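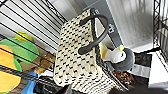
Notebook, February, starting at 9:40 with coffee. Basket week continues! Yesterday I got the last of the storage pieces out of the Cellow box and onto the bench, so today is the first day I can handle them all side by side and write down what I think before I forget it. The one I keep going back to is the cream one with the rows of short black dashes and the fat black loop handle. I have wanted to work out that pattern since the box was opened. The dashes travel on the diagonal down the body, and it reads as knitting from across the room, which is a lovely trick for something woven this coarse. The gray and white bird plush is staying with it for the display trial (more on that below), and the bright green disc and the mango-yellow pieces can stay by the wire shelving until I have decided what to do about color.

Purpose of the week, for anyone picking up this book cold: we are putting together the playroom corner for Nelldale, and the storage has to be good enough that a small kid can use it and a grown-up doesn't mind looking at it. I'm doing soft storage and the wire shelving. The table and rug are in the other notebook.

PATTERN

Spent the first hour on graph paper trying to get the dash pattern right. First attempt was wrong. I had drawn the dashes stacked one above the other and then nudged every second row by half a dash, which gives you brickwork. Brickwork is fine but it sits still. What I want is the drift. Second attempt, I moved each row over by one third of a dash and always the same way, and there it was, diagonal bands, straight away. I said "oh, hello" out loud to a sheet of paper.

Then I tried it in yarn. Cream cotton cord, the 4-ply sort from the bottom drawer, with black wool for the dashes. My swatch came out 13 rows deep and it has the same feel, though mine is floppier and the black wool fuzzes into the cream. A slicker black thread would keep the dash edges crisp. Try the waxed stuff next. Also try leaving a wider gap between dashes on one swatch to see where the bands fall apart, because there must be a point where the eye gives up and just sees dots.

Swatch is pinned inside the back cover. Please don't unpin it, I want to compare it with the waxed one.

HANDLES

I am completely sold on a thick handle. We have been buying baskets with thin rope loops for the other rooms and every one of them has the same trouble, they fold flat against the side and you end up grabbing the rim. A loop with some body to it stands out where a hand can find it. It makes you want to pick the thing up!

Things to check on handles before I order any more:

Is the loop big enough for an adult hand in a winter glove. (Nelldale is cold in the mornings, people will be moving these about with their coats on.)

Is it small enough that a toddler's head can't go through. Measure against the gauge, don't guess.

Does it squeak. The sample from Plesel squeaked where the handle met the rim and I could hear it from the hallway.

Does the finish pick up fingerprints. Glossy black looks great and I fear for it.

Pull test is set for after lunch. Method same as last time: hang the basket from the hook by its handle, add bean bags one at a time, leave it, look at the join, write it down.

SHELF LAYOUT

Pure play, this part. I love wire shelving for kids' rooms and I will go on defending it. You can see what's on it from the side, light comes through, and dust falls straight down to the floor where the broom can get it. Against a white wall the black bars make a sort of drawing. The drawback is small stuff. Anything narrow tips between the bars and anything with little feet wobbles.

Ideas for the small stuff, in the order I thought of them:

Line each shelf with a thin board. Works, cheap, kills the airy look completely.

Line half of each shelf. Better. Board on the left for the play dishes and small pieces, bare wire on the right for anything bigger.

Felt mat cut to size. Pretty, and quiet too, which would be nice when somebody dumps a load of plastic on it. Needs washing though, and felt shrinks if you look at it sideways.

Everything small goes in a basket and the shelf only holds baskets and big things. Simplest by a mile. Also gives me an excuse for more baskets.

I'm leaning toward the half board. I cut one from scrap this morning and it dropped in nicely once I took a sliver off the back corner. Note for the next one: cut it 2 mm short on the long side from the start and save yourself the sanding.

COLOR

Tried to be scientific here and gave up happily. The green and the yellow are so strong that next to the basket they look almost lit from inside. I had been planning a soft palette, oatmeal and gray and a dusty blue, and I now think that was timid. Cream and black can take anything. Put something loud beside it and the basket calms it down, and the basket looks smarter for the company.

So, a new plan: keep all the fixed things neutral (shelving, baskets, wall, rug if the rug people agree) and let the toys bring the color. It means the corner will look different every day depending on what got put away where, and I find that cheering. It also means we don't have to repaint anything when the toys change.

One caution to myself. The tan cardboard or wooden pieces look dull next to all that green, and dull things get left on the floor. If we're going to use cardboard or plain wood pieces in the play set they should get a basket of their own, or a shelf where they aren't competing.

THE PLUSH QUESTION

Long-running argument in this workshop about whether soft toys should go in baskets head up or any old how. I am head up. A basket with a face at the rim tells a child what the basket is for faster than any label. Take the bird: white face, that little yellow tuft on top, a beak pointing off to one side. You'd know from the doorway that this is where the soft animals live. The other side of the argument is that nobody under five has ever put a toy away head up, and I accept that.

A compromise would be to give each basket a mascot with a loop stitched to its back and a toggle on the rim, so one toy always sits at the top and the rest pile in below. Might be over-fussy. Might be adorable. Make one and see. Toggle must be too big to swallow and sewn through, no glue.

LUNCH, THEN PULL TEST

1:15. Hook is up, bean bags counted out. I used the new cream cord swatch as well, just for fun, with a scrap handle tacked to it. It gave way at the second bag and I'm not sorry, the tacking was awful.

The Cellow basket took 40 bean bags and hung there. Rim went a little oval under load and came back when I took the bags out. No creak, no popped stitches that I could find with the magnifier. I was grinning like a fool. For comparison the Plesel one, back in the fall, showed a gap at the join at well under half that. I'd like to repeat ours with the load all on one side, the way a basket really gets carried when one arm is full of laundry or child.

2:30. One-sided load done. It tilts, of course, and the coarse weave opens up a bit on the heavy side, but you would have to be looking for it. A pencil could get through the gaps at full load. A marble couldn't. Good enough for soft toys and blocks, wouldn't use it for beads.

COST AND SUPPLY

Lloyd quoted 64 a dozen for their plain version, no pattern and no handle worth the name. Haven't got a per-dozen price for the patterned ones yet, so no use comparing until I do. If the gap is silly, an option is to buy plain and add handles here. I timed myself sewing one on: 22 minutes, with a sore thumb at the end. Fine for a few. Miserable for a whole order.

Ask whether the black comes in a matte finish. Ask whether the pattern is worked in or printed on after, since the sample they sent before this one had print that rubbed. I scrubbed an inch of this one near the base with a damp cloth and saw nothing on the cloth.

TO DO

Waxed thread swatch, same drift, then one with wide gaps.

Glove test on the handle. My big gloves are in the car.

Head gauge on the handle loop. Do this before anything else tomorrow.

Second half board for the shelf, 2 mm short.

Mascot and toggle trial with something from the spare plush bin.

Find out if the rug is still going to be striped. A stripe with the dash pattern could be wonderful or could give everyone a headache, and I'd like to lay the two together on the floor before either one gets ordered.

4:05, glue pot washed, pins back in the tin. The waxed thread was in the drawer under the iron the whole time.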